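Woltard Word List: README

Woltard is a list of everyday Polish household words with their English translations and a short usage note for each. It holds 2150 entries in one text file. We made it for evening language classes, where the printed dictionaries were too big and too old for the learners.

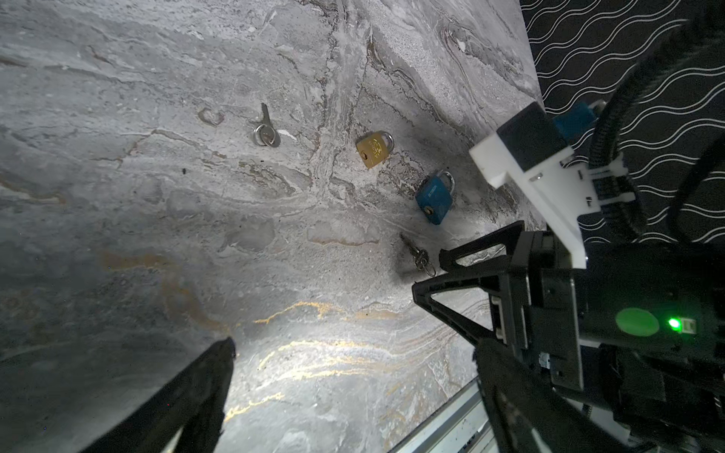
Urszula Szulc
Maintainer, Woltard Word List

What is in the file

Each line has four fields with a tab between them: the Polish word, its gender, the English word, and the note. The encoding is UTF-8. Please do not open the file by double click in a spreadsheet program, it can break the Polish letters. Use the import menu and choose the encoding by hand.

Words with more than one meaning have one line for each meaning. Kłódka is simple, it is a padlock. Zamek is harder: it can be a lock, a zipper or a castle, so it has three lines. There are 151 words of this type.

How the notes were written

Henryk Kubiak wrote the first notes in January and Zofia Adamczyk corrected them. When they did not agree, both opinions stay in the note, divided by a slash. 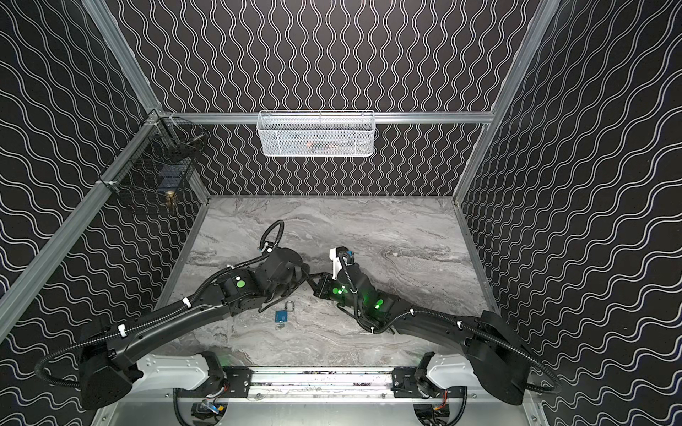 Words for containers gave us the most work. English speakers say basket, bin, box and crate in ways which do not match koszyk, kosz, pudełko and skrzynka. Kosz alone can be a basket or a trash can. We decided that the material does not change the translation, so a white wire-mesh one hanging from a crossbar is a basket in our list, the same as a wicker one for mushrooms. The shape and the use go to the note.

Known problems

In 21 entries the gender field is empty. Regional words from Kraków and Poznań are mixed with the standard ones and have no label yet. Plural-only words such as drzwi and nożyczki are marked "pl" in the gender field.

Corrections

Send the full line, old and new, to the maintainer. Please keep a note under 100 characters.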